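Margit Sárközi was halfway through her second coffee when I got to Vumau, and she'd already decided what we were going to talk about. Sleep! Or the lack of it, because she spent 35 years working nights at the Furel bakery.

"People kept telling me I'd get used to it," she says. "I got used to the bread. I never got used to going to bed at eight in the morning with the neighbor mowing."
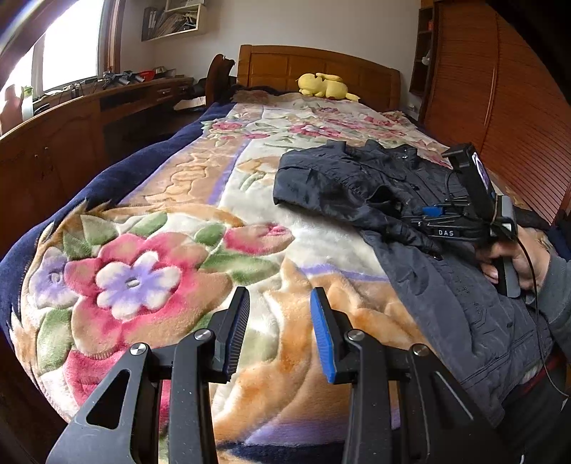 I asked what helped and she laughed at me. Earplugs, for a while. Then a heavy curtain (she sewed it herself, badly, she says), and a rule that the phone stayed in the kitchen. "My sister called every Wednesday at noon anyway. She thought noon was polite."

She retired in December, and the funny part is she still wakes up at 2. She's stopped fighting it. She gets up, does a crossword, maybe starts some dough, and goes back to bed when she feels like it.

"My doctor wants me to try a sleep diary," she told me. "I wrote in it twice. Both times I wrote 'awake.'"
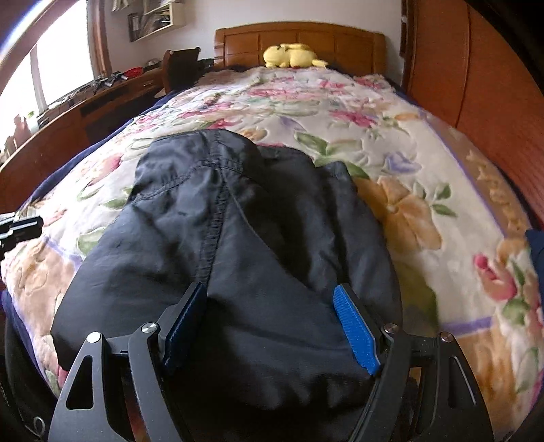

What Margit eats at 2 a.m.

Toast, mostly, with plum jam. "And cold soup, straight from the pot. Don't print that." She said I could after all.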